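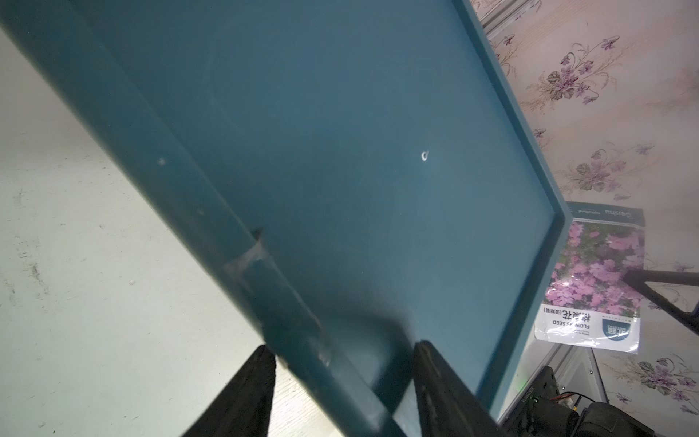
Blue-green tray, underside, with a bit of clear tape on the edge

Taking out a chimney breast downstairs but keeping it upstairs — where do I even start?

Asked in Home Improvement > Structural, in May
Tags: chimney breast, terraced house, building regs, party wall, kitchen

Hello all! We've finally got the keys to our end-of-row terrace in Clillham and I'm itching to get going on the back room. The deeds say 1857, though the kitchen was tacked on a good while later. The back room has a big chimney breast with nothing in it apart from a vent cover, and it sticks out just enough to stop us having a proper table along that wall. Measured it last night and it comes out 117 cm wide at the bottom. If it went, the whole room would open up and we could run units straight through from the kitchen. I can see it all in my head already!

What I'd like to know:

Can we take out the ground floor part only and leave the bit in the bedroom above and the stack on the roof? My partner loves the little cast iron fireplace upstairs and won't hear of losing it.

Is it a party wall job? The breast is on the side we share with next door, not the open end.

How much of it could I do myself? I've done plenty of tiling and I took down a stud wall in our old flat, and I'm happy to put the hours in. My brother-in-law says he did his with two gallows brackets and a weekend, no paperwork. Tempting, but I'd rather sleep at night.

We also had a quote through from a builder which just says "remove c/breast, make good" and one price. Is that normal?

Any pointers very welcome, and before and after stories too please, I'm collecting them.

Eoin Kavanagh

3 answers

Answer marked as most helpful
from Bernadette Phelan

Oh, you are going to love that room when it's finished. We did exactly this in our last house and I still think it was the best thing we spent money on, and that includes the bathroom.

Yes, you can keep the upstairs. Loads of people do. But everything above the part you take out has to be carried by something, and there is a lot of it: the bedroom breast, whatever is in the loft, and the stack. It's far more weight than it looks from inside. So your first phone call is to a structural engineer, before any builder. They come round, have a look upstairs and in the loft, usually want a board or two lifted, and then you get drawings and calculations. Ours was a visit of less than an hour and the drawings came the week after.

On brackets: gallows brackets used to be done all over the place and some councils will still accept them in certain cases. Plenty won't, and they depend on the party wall being thick enough and in good nick, and on next door still having their breast in place on the other side. In a house your age I'd expect the engineer to go for a steel beam (or a pair) with proper bearings at each end. Ask, but don't set your heart on brackets.

Building control: you need approval, full stop. It's a structural alteration. You put in an application, the inspector comes out at a few stages, and at the end you get a completion certificate. Keep that certificate somewhere you can find it! When we sold, our buyer's solicitor asked for it in the very first batch of questions. Your brother-in-law may get a nasty surprise on that front one day. Planning permission isn't normally needed for work inside, but if you're listed or the deeds mention anything of the kind, ring the council first.

Party wall: if you're in England or Wales, cutting into a shared wall to take a breast off it does come under the Party Wall Act, so yes, you serve notice on next door. It's two months' notice for that sort of work, though if they agree in writing you can usually crack on sooner. Go round and talk to them before the letter lands. We took a cake and the drawings and it was all very jolly. If they're not happy, surveyors get involved and you'll be paying for them, so the cake is money well spent.

Flues: check whether your flue and next door's are separate all the way up. In old terraces they can wander about inside the stack. If next door have a stove or a gas fire going, get this checked properly by someone qualified before a single brick moves. And your lovely cast iron fireplace upstairs will have its own flue, which should carry on as it is, but tell the engineer whether you want to light it or only look at it. The disused one from downstairs wants to stay ventilated or you can end up with damp patches on the bedroom wall.

DIY: leave the propping and the steel to people who do it every week. But there's loads for you! I stripped the plaster, took up the carpet and boards, bagged all the rubble once they'd dropped it, and did all the decorating. Stripping plaster is filthy and oddly wonderful. Tape up every door, and I mean every door, the soot gets into rooms you'd forgotten you owned. We filled a whole skip and then another half.

The hearth caught us out. There was a stone slab with who knows what under it and the floor had to be made up to level once it was gone, which wasn't in our price. So, your quote: no, I wouldn't accept one line. Ask for it split into propping, demolition and rubbish, steel supplied and fitted, padstones, floor, ceiling, plastering, and who deals with the inspector. Get at least three. Ours were so far apart I thought one had a digit missing.

Good luck, and do post your before and after!

Comment from Eoin Kavanagh: This is brilliant, thank you so much. Engineer is booked for 5 o'clock one evening so we can both be there. Baking tonight.

Second answer
from Marín

I work in plastering so only chiming in on the finish. The wall behind the breast will not match the wall on either side. You'll have bare brick that's been full of soot for a very long time, and if you skim straight over it you'll get brown stains coming through however many coats of paint you put on. In old brickwork I like a breathable lime render there. Some people batten and board it with insulation behind, which is fine too if it's detailed right. Please no gypsum straight on sooty brick!

Cornice: if you've got any in the back room, take a mould or save a length before the work starts. Coming round the breast it has extra corners, so there are usually good bits you can reuse in the gap.

Give it time to dry as well. Lime is slow. We tell people to hold off on the units for longer than they want to. Mist coat first, then your colour.

Comment from Bernadette Phelan: Wish I'd read this seven years ago. We had the brown stains.

Third answer
from Dasska

did mine last year, 7 days start to finish not counting paint. well worth it the room feels massive. get the sockets moved while the wall is bare, I didn't and had to chase it all out again. also check where the radiator is going

Comment from Eoin Kavanagh: Good shout on sockets, adding to the list! Did you have the steel or brackets?

Comment from Dasska: steel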